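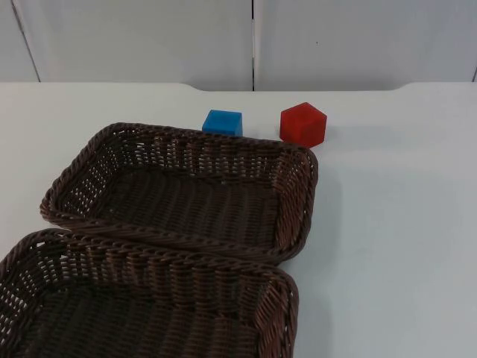
A parent remarked, in a written comment read aloud ahead of the agenda, that her children had been marked absent without excuse on a holy day their family has always kept, and that the note she sent to the school office had been returned with a request for a letter from clergy. She asked the Board to say in plain words whether a parent's note is enough.

Home Board Agendas Minutes Policies Calendar Contact

UDDEN SCHOOL DISTRICT
BOARD OF EDUCATION
Minutes of the Regular Meeting, 26 April 2019

Place: Meeting Room, Benítez Middle School

1. Call to Order

The President called the meeting to order. The Clerk reported that a quorum was present and that notice had been posted as required. The agenda was adopted with one change: the item on the Dramia Road bus stop was moved to follow the report on facilities.

2. Approval of Prior Minutes

The minutes of the previous regular meeting were approved as distributed, after correction of the spelling of Uvero Elementary School in the item on playground repairs.

3. Public Comment

The written comment read before the agenda was entered into the record. The President thanked the parent and stated that the matter would be taken up under Item 4.

A second speaker asked that the Board treat all faiths alike in whatever it adopted, and that it also consider families who keep no religious observance. The speaker was concerned that a student with perfect attendance might be placed behind one with excused absences when awards were given out. The Superintendent replied that attendance awards are decided by each school at present and are not covered by any district policy.

A third speaker stated that teachers should not be expected to know every observance in advance, and asked that the notice period be long enough to plan for tests. No other persons asked to be heard.

4. Draft Policy on Absence for Religious Observance

The Superintendent presented the revised draft. The first draft was discussed in January and returned to staff with comments from the Board and the principals. The main provisions of the revised draft are as follows.

An absence for religious observance shall be excused upon written notice from a parent or guardian. The notice need not name the faith or the holiday. School offices shall not ask for a letter from clergy or for any other proof.

Notice should be given 3 school days ahead where possible. Late notice shall not by itself be grounds for refusing an excuse.

A student shall be given at least 2 school days after returning to make up any test or assignment missed, without loss of credit. Teachers may grant more time.

No student shall be asked to explain or defend an observance in front of a class.

Discussion followed. A member asked whether the draft would allow an unlimited number of such absences in a year. The Superintendent stated that the draft sets no limit, and that the principals had not reported any case in which one was needed. The member asked that the minutes show a concern that the absence of a limit might be tested in future years.

Another member questioned the words "where possible" and suggested "whenever the date is known in advance." It was pointed out that the dates of some observances depend on the sighting of the moon and cannot be fixed ahead of time. The member accepted the existing words on that understanding.

The Board discussed whether major tests should be kept off certain days altogether. The principal of Benítez Middle School stated that the school already tries to avoid such conflicts but works from a list kept in the front office, which had not been updated. The principal of Uvero Elementary School reported that conflicts there are rare and are generally settled by a telephone call. The Board agreed that a shared list should be kept at the district level for reference and that it should not be treated as a complete list of days for which an excuse may be given.

A question was raised about extracurricular activities. Under the present athletic handbook, a student who misses a practice on the day before a game may be held out of that game. The draft does not mention athletics. Counsel advised in writing that the handbook should be brought into line with the policy so that the same absence is not excused in class and penalized on the field. Staff were directed to prepare wording.

MOTION: To accept the revised draft for first reading, with the addition of a section on athletics and other activities, and to place it on the agenda of the next regular meeting for second reading and adoption. Moved, seconded, and carried by voice vote.

Action: Superintendent to circulate the athletics wording to members before the next meeting. School offices to stop asking for letters from clergy at once, pending adoption.
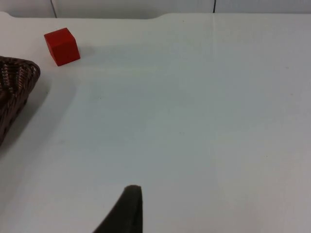

5. Printed School Calendar

The Business Office asked for approval to print 1,000 copies of the school calendar for the coming year. A member asked whether printing should wait for the shared list described in Item 4. The Business Office replied that the list could be posted online separately and changed as needed, while the printed calendar could not. The Board agreed that the calendar should carry a short statement that absences for religious observance are excused upon written notice from a parent or guardian, subject to adoption of the policy.

MOTION: To approve the printing of the calendar after second reading of the policy. Moved, seconded, and carried by voice vote.

6. Facilities

The report on facilities was received. Work on the roof drains at Uvero Elementary School continues. The gymnasium floor at Benítez Middle School will be refinished over the summer, and outside groups with standing reservations will be notified in writing.

7. Dramia Road Bus Stop

Staff reported that the county has not yet replied to the request for a crosswalk. The item was continued.

8. Matters for the Next Agenda

Second reading of the policy in Item 4; athletic handbook; attendance awards, as raised in public comment.

9. Adjournment

There being no further business, the meeting was adjourned.

Respectfully submitted,
Clerk of the Board

Contact the District Office | Copyright Udden School District | Back to top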